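4.2 Dark knits and T-shirts

1. Shake each item out and turn it right side out before it goes near the Hinholm rail.
2. Go over navy and black fabric with the lint brush. Brush in one direction only, from collar to hem.

Note: Dark colours show lint more than light ones.
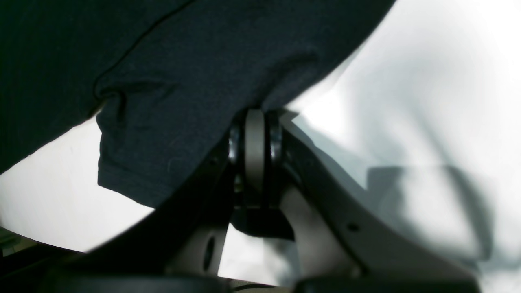 3. Fold the item over the rail so the hem hangs free. Leave 60 mm between items.
4. Smooth the crease by hand. Do not pull on the seams.

Caution: Do not iron clothes on the rail. For heavier knits, fit the second Wiegand bracket (see 2.3).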